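Giluvance finger set for the Kolilari gripper, worth it for CPU swaps?

bramblewick
Right, I've been umming and ahhing over the Giluvance fingers for my Kolilari since December and finally took the plunge. I refurb old office desktops, mostly Dells, and wanted the arm to do the fiddly bit over the socket so my thumbs don't have to. £400 for two fingers and a bit of software is steep, I know!

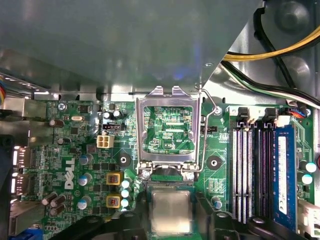
The grip itself is lovely. You set the closing width once and it takes the chip by its sides. What I'm less keen on is the software, which wants you to teach every board from scratch. Anyone got round that?

solder_and_sons
Four hundred quid! I use the Konard pads, far cheaper, and file them down a bit. What are you using as a holder?

bramblewick
Just a grey one with pockets in it, mounted up by the rails. The slot's the bit I care about.
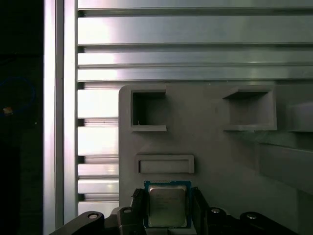
CPU in the fingers, just under the slot

solder_and_sons
Fair enough, that's a tidier hold than I get. Still wouldn't pay it. And I'd never let an arm near bare socket contacts, one wrong number in the height box and you've a dead board.

Nidia Betancur
I don't agree with that, sorry. I've had the same fingers for 9 months and the height setting is the best part of the kit. My log says 1,727 placements and I blame the fingers for none of the boards I've binned (I blame me). Bramblewick, save the Dell as a template and then only re-teach the socket corner, it's under Costache profiles in the menu. Can you show how you line up over the socket?

bramblewick
Ooh, didn't know about profiles, ta! I go in with the retention frame open and the lever out to the right, memory side.
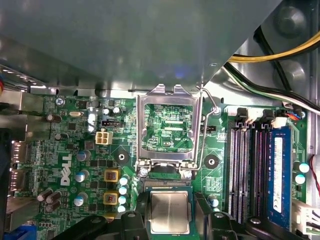
Chip at the socket, frame up

Nidia Betancur
Looks much like mine. I'd slow the last bit of travel right down, the default is far too brisk for my liking.

pete_offcut
Does it do the frame and lever as well, or is that still you? For that money I'd want the lot.

bramblewick
Lever's still me for now. I've been trying one finger on its own near the frame but I'm not confident enough to recommend it, and the manual skips it completely.
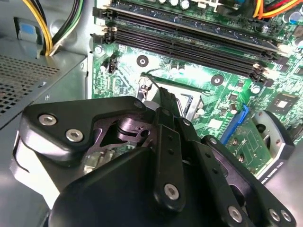 Related threads
Konard pads: filing them without wrecking them
Kolilari wrist cable keeps snagging
Costache profiles, share yours (938 replies)
Best tray for loose heat spreader chips?

Print this thread | E-mail this thread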